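4.2 Recording a set of examples

1. Charge both Grikport grippers and switch them on.
2. Fit the head camera and tighten the strap.
3. Start a new set in Prunis and enter the room name.
4. Hold the grippers still until the status light stays green.

Note: a set holds up to 30 takes. Start a new one when you change rooms.
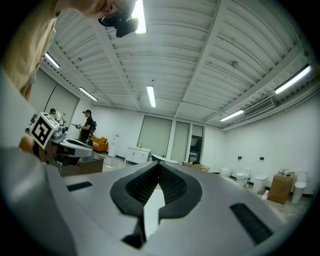
Marker tracking depends on steady light and a clear view of the marker. Switch on the ceiling lights before the first take and leave them alone until the set is closed. Keep the square marker on top of the gripper free of sleeves and fingers. Large fixtures, such as toilets standing along a wall, may stay where they are, but do not move them between takes.

Caution: do not walk backwards while recording.

5. Press Stop and wait for the tone.
6. Delete any take shorter than 4 seconds.

If error 807 appears, repeat step 4.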